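How to Clear a Table That Has Turned Into a Drop Zone

Posted Oct 22, 2023

A table near the door or next to the couch collects whatever people are holding when they sit down. Most of it is small: hair clips, chargers, sample bottles, bags with something left in them. None of it was put there to stay, but it adds up, and by dinner you are pushing it to one side to make room for plates.

This is the method I use at home in Irby. It takes 12 minutes once you know where things go, and longer the first time.

What you need

One tray or shallow box
A few small zip bags
Twist ties or hook-and-loop straps
A damp cloth
A trash bag

Step 1. Pull everything to the middle

Leave the tablecloth on for now. Move every loose item to the center of the table so the edges are clear on all sides. Small bottles roll, so lay them well in from the edge or stand them up. If there are papers, stack them on a chair and deal with them separately. Mixing mail with small objects slows the job down.

Step 2. Sort by where it goes

Sort by room, and forget about what kind of thing it is. A hair clip and a small bottle of lotion both go to the bathroom, so they travel together. A cable goes to the desk or the charger drawer. Food in an open bag goes to the kitchen.
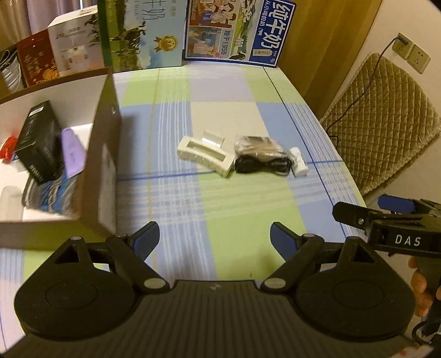

Pick up each item once and decide. If you can't decide in a few seconds, it goes on the tray and you come back to it at the end.

Step 3. Deal with hair clips

Claw clips take up more space than they should and the teeth catch on other things. Close each one and clip it to the edge of a basket or a strip of ribbon hung inside a cabinet door. Pull out any hair first. Wash plastic clips in warm water with a drop of dish soap and let them dry open.

Step 4. Fold the cables

Fold a cable back and forth in loops as long as your hand, then fasten it once in the middle. Don't pull the tie tight and don't bend the cable sharply at the plug. I label mine with masking tape. The plastic organizer from Coltel works, but so does a shoebox.

Step 5. Check bags and bottles

Look inside clear bags before you store them. Crumbs go in the trash. For small bottles, tighten the cap and read the date if there is one. If the label has worn off and you don't know what is inside, throw it out.

Step 6. Shake out the cloth

Take the tablecloth outside, shake it, and wipe the table underneath before putting it back. Cotton cloths can be washed every 2 weeks, or sooner after a spill.

Empty the tray last. Anything still on it at bedtime goes in the hall drawer.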